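How to check a used turbo before you hand over money

Adverts for second-hand turbos all say the same thing: low miles, no play, came off a running car. I have bought a fair few and believed very few of them. The checks below need a torch, a clean rag and about 12 minutes of the seller's patience. If he hasn't got that, go home.

Start with the tag on the compressor housing. Write the part number down and look it up yourself. Sellers will tell you a Montes unit is "the same as" a Grirnent. The housings may look alike, but the wheels inside often aren't, and a swapped tag is held on by two shiny new rivets.

Next, hold the shaft nut and try to move it up and down, then side to side. A little movement is normal on a dry journal bearing. If either wheel touches its housing, walk away. Now push and pull along the shaft. You should feel next to nothing. Any knock that way means the thrust bearing is worn, whatever the advert says about a "fresh rebuild".

Spin it by hand. It should turn freely and slow down smoothly. I don't give this test much weight, as a badly worn turbo can spin beautifully with no oil in it.
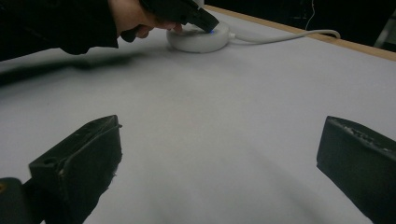

Rangi Nepia wrote in to say that I'm too hard on rebuilt units. He ran a rebuilt Lilura on his drift car from January onwards with no smoke at all, and reckons a balance sheet from the shop is worth more than any wobble test.

Fair enough, if the serial number on the sheet matches the one on the turbo. I've been shown sheets that didn't.

Look at the blades with the torch. Nicks on the compressor side mean it has eaten something. Check the turbine housing for cracks around the wastegate port. Hairlines are common there, but one that reaches the flange is scrap.

Last, wipe the rag round the oil drain. Black crust means hot shutdowns. Grit means no sale.

Fit new gaskets and a new oil feed line, and prime it with oil before the first start. Wovon sell a kit with all of it. Check the banjo bolt size before ordering.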